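Masanja fishing tackle fair: visit report

The fair fills two halls and opens in August for the trade, then in September for the public. I attended on the second public day. Coarse and sea tackle share the first hall; fly fishing has the other.

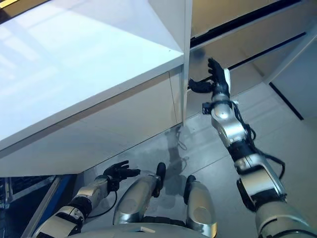
White countertop with beige front panel.

Fillton showed a fixed-spool reel with a revised drag stack. The drag ran smoothly from the lightest setting, with slight hesitation near the top of its range. Consuelo Ayala on the stand put this down to fresh grease. Spare spools are sold separately.

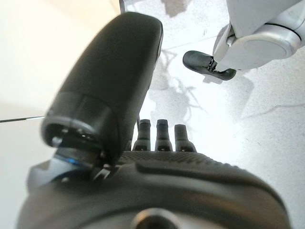
Dark thumb and textured palm, close up.

Pema had braided line in 5 breaking strains. Hamisi Simiyu tied the demonstration knots and tested each on a spring balance. The 20 lb braid broke at the knot both times. Woven landing nets were on the next stand, with rubber-coated mesh and a two-section handle.
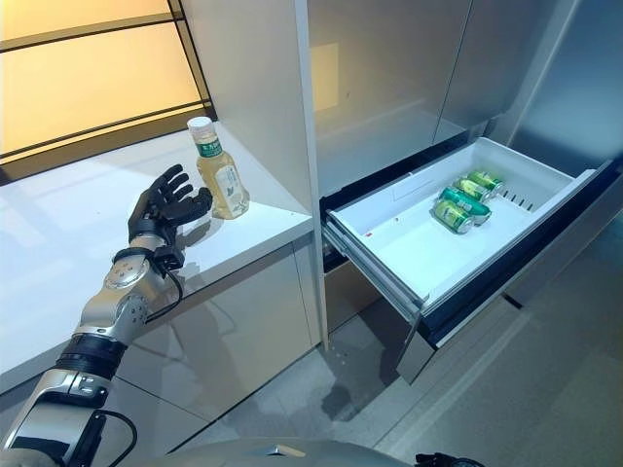 Américo Brandão
Tackle correspondent
September 7, 2025

The casting pool is short for beachcasters and suits lure rods best. Parking is by the east gate. Exhibitors start packing at five, so visit the fly hall first.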